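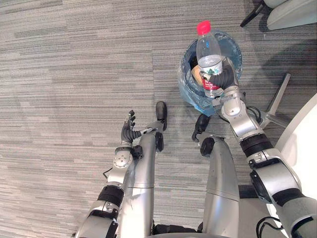
Bottles in the regular trash: do I have to crush them, and do liners really matter?

Posted in Home & Cleaning > Trash and Recycling
3 replies

hallway_37

We have one small round trash can in the main room and it fills up faster than I can believe. Most of it is plastic water bottles and wrapping. I know, I know, bottles should go in recycling, but our building stopped offering it in March and the nearest drop-off is at the Zelholm shopping center, which is a drive. Until that gets sorted out, a lot of bottles end up in the can with everything else.

My problem is that I keep reading tips and I don't believe half of them. So I want to hear from people who have tried this stuff and aren't selling anything.

First, crushing. One site says to crush every bottle flat with the cap off. Another says to leave them whole with the cap on. They can't both be right. Does crushing save enough room to bother with?

Second, liners. I use the thin blue see-through kind. The top keeps sliding down inside the can as soon as anything heavy goes in, so I leave a lot of it bunched up around the rim, and it looks sloppy. My sister-in-law swears by Drumiso liners, which are supposed to grip the rim by themselves and cost a good deal more. I have my doubts. A bag is a bag, isn't it?

Third, smell. The can smells sour by the end of the week even when there's hardly any food in it. Someone at work told me to put baking soda in the bottom. I did, for a month, and noticed nothing at all except white powder on the floor.

What works and what is just something people repeat?

plainbucket

I'd throw out most of what you've read.

Crushing does help, but only if you do it right, and the advice usually leaves out the part that counts. Squeeze the bottle with the cap off, then screw the cap back on while you're still squeezing. If you don't put the cap back, the bottle pops partway out again in the can and you've gained very little. Twisting it from the bottom works on the thin ones. The stiffer ones with lots of ridges fight back and I don't bother with those. I stand them up along the side of the can and let the paper and wrappers fall in around them. Tossed in sideways they make a bridge, and then you have a "full" can that's half air.

I once filled the same can both ways to settle an argument at home. Whole bottles, thrown in any old way: 6 and it was full. Crushed and capped I got a lot more in, but I also spent my evening wrestling with bottles, so make of that what you will.

On liners, I agree with you. I bought one pack of the grippy kind (not Drumiso, a different one) and they slid down just like the cheap ones. The usual reason a liner slides is that it's too small, or that there's air trapped between the bag and the can. Push the bag all the way down with your fist before you use it so it's touching the bottom. Then fold the extra over the outside. If you still have a handful of slack, pull it to one side and tie a loose knot in it. Yes, it looks bunched. It's a trash can.

You could also put a big rubber band around the outside, under the lip. I've had the same one on there for years.

Baking soda, no. I've never been able to tell the difference either. Empty the last swallow out of the bottles before you throw them away. If any of them had juice or iced tea in them, I'd bet that's your sour smell right there, collecting in the bottom of the bag. Juice bottles get a rinse at my house and water bottles don't.

soler_street_mom

Get a bigger can!! We got a Viltutik from the store on Soler Street with the pedal and the lid and never looked back. It holds so much. I don't crush anything and I don't think about it. The liners that come with it are scented too, so no smell.

hallway_37

Thanks, but a bigger can won't fit in the spot I have, and I'm not convinced by scented bags. The ones I've tried smell like trash and flowers together. Also, doesn't a lid just keep the smell in until you open it?

plainbucket, I tried the cap thing on a few bottles and they stayed flat. I'm still not sure it's worth doing for every single one. I hadn't thought about the air under the liner. There was a big pocket of it.

oldtransferstation

I worked at a town transfer station for a long time, so here's the view from the other end. It doesn't match what's printed on most of the flyers.

Caps on or off depends on where you live. There's no one rule, and anybody who says there is hasn't asked more than one town. Ours wanted caps off when I started and caps on by the time I left. Same with crushing. Some sorting lines have trouble with flat bottles and ask for whole ones. So before you go and flatten a pile of them for the drop-off at Zelholm, call and ask what they take. For bottles going out with ordinary trash, crush or don't crush, it's your can and your space.

What I'd do in your shoes is keep the bottles out of the can altogether. Hang a second bag on a hook or a doorknob, bottles only, emptied and capped. They're clean enough that they won't smell for weeks. Take the bag along when you're driving past there anyway. You'll find your little can lasts a good deal longer, and the liner won't slide as much either with less weight in it.

I read somewhere that a household goes through 4000 bottles a year. I never believed it. I kept a tally on the fridge one year out of spite, and we came to 111. Maybe we aren't thirsty people, but I'd count your own before you buy any special bags or a new can on account of a number like that.

As for the smell, take the liner out and look at the bottom of the can itself. Thin bags get pinholes, and whatever leaks through sits there under each new bag you put in. Wash the can with dish soap and hot water and let it dry all the way before the next liner. I'd try that ahead of any powder.

hallway_37

Okay, I looked. There was a brown ring at the bottom that I don't want to talk about. Washed it tonight and it's upside down in the tub. I'll try the second bag on the doorknob too, though I give it two weeks before somebody in this house starts putting banana peels in it.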